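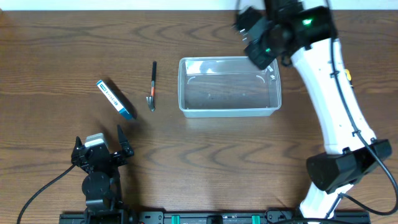 One more for the pile: a carton, a small hammer-like tool and a clear plastic container on the table at Fikano, with the white arm's gripper over the container's rim.

By four in the afternoon my shoulders hurt, and I'd only put a box in a tub. Over and over, I mean. I'd talked my way into a couple of shifts at Fikano, a small robotics outfit above a tile showroom, and they'd handed me the job they hand every newcomer, which is teaching by doing. You steer the arm, the arm does the chore, and the whole thing gets saved as one example. Then you put everything back a little differently and do it again!

The target for this chore is 2000 examples. My best hour produced 9 good ones, so you can do that math yourself (I did, over a sad granola bar).

I'd pictured something more glamorous, I'll admit. What you get is a wooden table with wild, wavy grain and whatever small stuff is on the list that week. The list lives in a program called Boltar, which tells you what to move and roughly where to set it down beforehand. Carton at an angle. Tool pointing up the table. Next round, turn the carton, slide the tub over a bit, go again. If you leave things in the same spot every time, the learning system gets very good at that one spot and hopeless everywhere else.

The tub is my enemy. It's see-through, so you're looking at wood grain through the bottom and wood grain all around it, and on my first shift I kept coming down on the rim. Clunk. I assumed those tries went in the trash, but the Chaudhary method, as everyone there calls it, says to keep a fumble if you recover from it. Back off, line up, try again, and save the lot. A system that has only seen perfect grabs has no idea what to do after a bad one. I found this very comforting, personally.

What does get tossed is dithering. If you hover for ages deciding which way to come in, the arm learns to hover too. I threw out 4 in a row for that, all mine, all before lunch.

The finished batches go to Zinance, the company paying for this round, which wants arms that can pack mixed small orders. Training takes 2 days, and then the arm gets to try the chore with no one steering. I've asked to come back in January for that. I've also asked for a better chair.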